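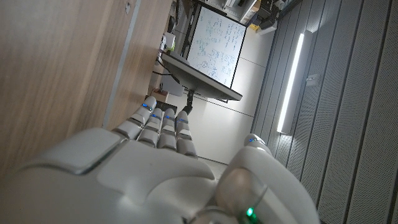 Step 3. Checking the hand before work near furniture

This step applies to all Stikska hands used in the Flellurent laboratory.

1. Confirm that the indicator light on each fingertip and on the thumb is blue. If any is unlit, stop and enter the fault in the Tokelport log.
2. Keep the fingers together and extended while the arm passes a desk or cabinet.
3. Maintain a clearance of 9 cm from monitors, monitor arms and trailing cables.
4. Limit arm speed to 700 mm per minute until the hand is clear of the desk.
5. Two members of staff must be present for the first pass of the day.

The stop button must remain within reach of the operator at all times.

Step 4. Recording the check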